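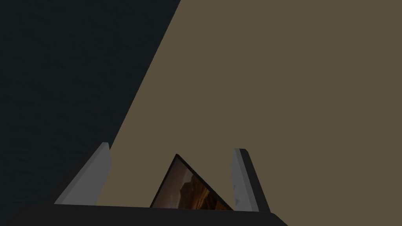
Plotar sim, teleop demos, counter tasks
27/04/2021

Operator: me for the first half, Neelam Saxena after that. Both arms live, leader handles on the Shabalala rig, wrist views on the left monitor, head view on the right. Control rate unchanged from last time. Goal was a clean set for the Brungate policy, which still fumbles long thin things.

First runs thrown out. The left leader handle had drifted and the follower sat with a small roll offset whenever I let go. Rezeroed both sides, reloaded the world, started the count again.
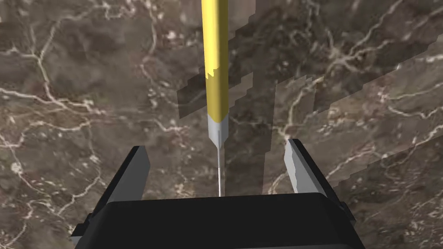 Approach angle is what I kept getting wrong. From the wrist view I judge depth mostly by shadow, and the shadow edges in this build are coarse enough to mislead. With the yellow-handled tool I lined the shaft up in the gap, touching neither finger, and at that point the stair-stepped shadow to the right of it gave me very little to go on for height. Neelam uses the head view for height and goes back to the wrist only to close. Her closes are slower, but she overshoots less. I switched to her way after run 7.

Notes on labeling:
- Mark the start at first handle motion, not at record.
- Keep hesitations under 2 seconds. Cut anything longer.
- A regrasp is a separate segment.
- If the operator changes hands, end the episode. 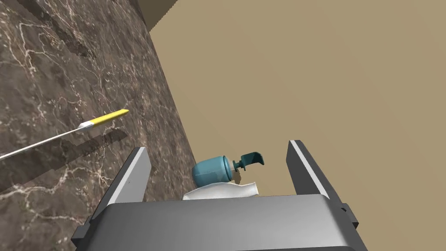
Same rules apply when the target lies on something soft. Contact with the cloth goes in as its own tag so Plevilow can filter it out later. I would keep those episodes in, but the training script currently treats any second contact as a failure and drops the whole file.

Kept 47 episodes. The buffer is set to 2,000 steps and a few of mine ran into the limit, so they end before release. Those are in the folder marked short.

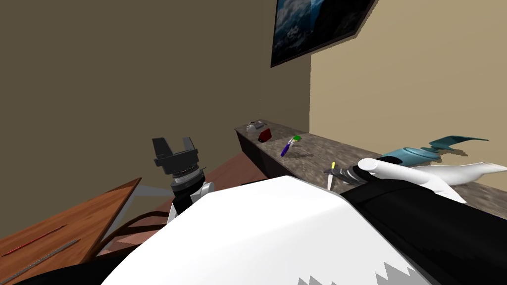 Still open: gripper close is logged as the commanded width, and we want the measured width beside it. The force cue on the right handle also lags the contact flag. Neelam will check whether the lag comes from the filter or the link. Do not record any more two-arm runs until she has looked at it.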